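Harnthorpe | Search products, spares and manuals... Search

We use cookies to remember your basket and to count visits. Accept all | Manage settings

Mastberg 16 Cabinet Incubator

Reading time: 4 minutes

The Mastberg 16 is a forced-air cabinet incubator for small flocks, school farms and breeders who set mixed batches. It replaces the earlier still-air cabinet, which is no longer supplied. The cabinet, controller and trays are sold as one unit. The hatching basket and the external water bottle are sold separately and are listed under Accessories.

Construction

The cabinet is a double-wall ABS shell with foam fill. The door has a double-glazed window and a magnetic seal that can be replaced without tools. Air is moved by a single rear fan and returned through a slotted baffle, which lifts out for washing. The floor tray is removable and drains at the front left corner. The feet adjust separately, and the unit should be leveled before the turner is switched on. An unlevel cabinet puts side load on the turner shaft and wears the bushing.

Temperature control

The controller reads one probe at the height of the upper tray. The factory setting is 99.5 °F for chicken eggs. The set point can be changed in steps of 0.1 degree, and the display can be switched between Fahrenheit and Celsius. A high and low alarm is fitted. The alarm is muted during warm-up and becomes active once the set point has been held for 17 minutes.

Run the cabinet empty overnight before the first set. If the reading differs from a trusted thermometer placed next to the probe, enter the difference under OFFSET in the setup menu. Do not move the probe to correct a reading.

Turning

Eggs are turned by tilting trays driven from a low-speed motor. The interval is adjustable and is set at the factory to one turn per hour. Trays hold eggs large end up. Turning is stopped by hand three days before hatch, and the trays are then swapped for the hatching basket. The dividers fit bantam through large fowl eggs. Goose eggs need the wide divider set, which reduces capacity.

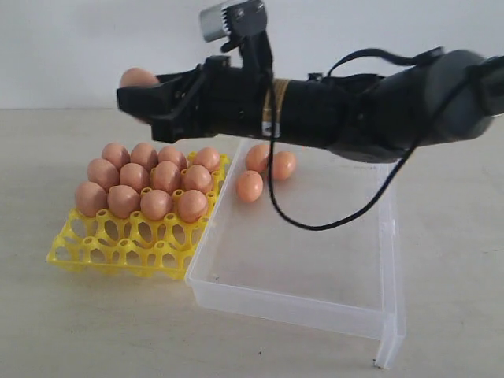

Should eggs be washed before they go into the incubator?

Washing is not recommended for clean or lightly soiled eggs, as it removes the natural coating that helps keep bacteria out of the shell. Brush off dry dirt with a soft pad and leave heavily soiled eggs out of the set. If eggs must be washed, use water warmer than the egg and an approved egg sanitizer, and let the shells dry fully before setting.

Humidity

Humidity is controlled by the water area in the floor tray and by the vent slide. Fill one channel for incubation and both channels for the hatch. The built-in sensor is for display only and does not drive a pump. Users who want automatic control should order the Bromden humidity module, which plugs into the port behind the controller and draws from the external bottle. The module requires controller software version 7 or later.

Specifications

Capacity: 16 large fowl eggs per tray, 3 trays
Supply: 120 V, 60 Hz, grounded outlet
Cord: 6 ft, detachable
Temperature range: 86 to 104 °F
Room temperature required: 65 to 80 °F
Rated fan life: more than 3000 hours
Controller: digital, with memory held through power loss
Door: right hinge, not reversible

Cleaning

Unplug the unit and remove the trays, baffle and floor tray. Wash these parts in warm water with a mild detergent, then rinse and dry. Wipe the interior with a damp cloth. The fan guard may be brushed but must not be sprayed. Solvents and bleach above household strength will cloud the door window.

Accessories and spares

Hatching basket, full width
Wide divider set
External water bottle with tube
Bromden humidity module
Door seal
Turner motor with bushing
Replacement probe, 3 ft lead

Shipping and service

Units ship from the Harnthorpe warehouse. Orders for Turkey are filled by the Kurtuluş dealer, who stocks the 230 V version and handles repairs on it. The two voltage versions use different fans and heater elements, and these parts cannot be exchanged between them. Spares orders received before 2 p.m. leave the same working day. Stock is counted in July, and spares orders may be delayed during that month.

Sign up for the Harnthorpe newsletter: spares news and manual updates. Enter your email | Subscribe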